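Garneck protest goggles, June 11, 2022. Bought after the Eltside march, when the gas drifted down to where press were standing and my cheap swim pair leaked in a minute. 62 bucks. Wore these at two rallies since, the bigger one 1,400 people by the police count, plus a long sit-in outside the Pullitz council building.

## Fit and seal

Good. Foam sits flat, no gap at the nose. Strap is stiff the first day, then fine. Over glasses? No. Tried, gave up.

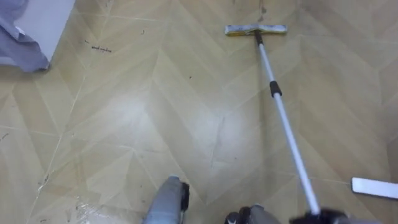 ## Fogging

Weak spot. Fine walking, bad once you run. Had to lift them twice behind the barrier line to read my own notes, wich is exactly when you don't want to. The Sial pair a colleague wears fogs less but costs more and pinches.

Vents clog with dust too. Rinse them, dont wipe.

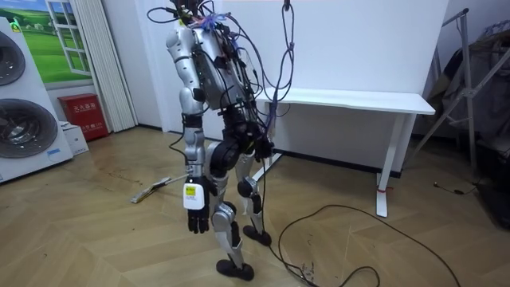 Scratches: a few already, left lens, from being shoved in a bag with my helmet. Case is a thin sock thing, useless. Clip for the helmet strap snapped in week two. Garneck sent another, took 47 days.

Would buy again for standing work. For anything moving, look elsewhere. Three and a half out of five.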